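**Notes for talk, Udstead repair evening, 26 August 2022**

Slide 4: Waxing a table

- Say hello, thank Sreekumar Rodrigues for the room.
- A light wood top shows every ring and every spot. Wipe along the grain, then wait one night.
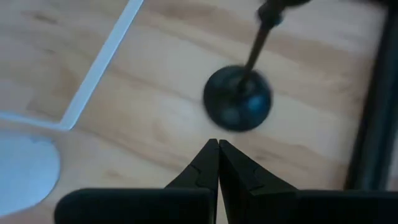 ## Slide 5: Heavy things on the table

- Round black base, handle going up from the middle. Always lift such a thing, never push it.
- Put felt under it. I paid 500 for mine in Lolatberg, the small pack.
- Ask who has scratches at home.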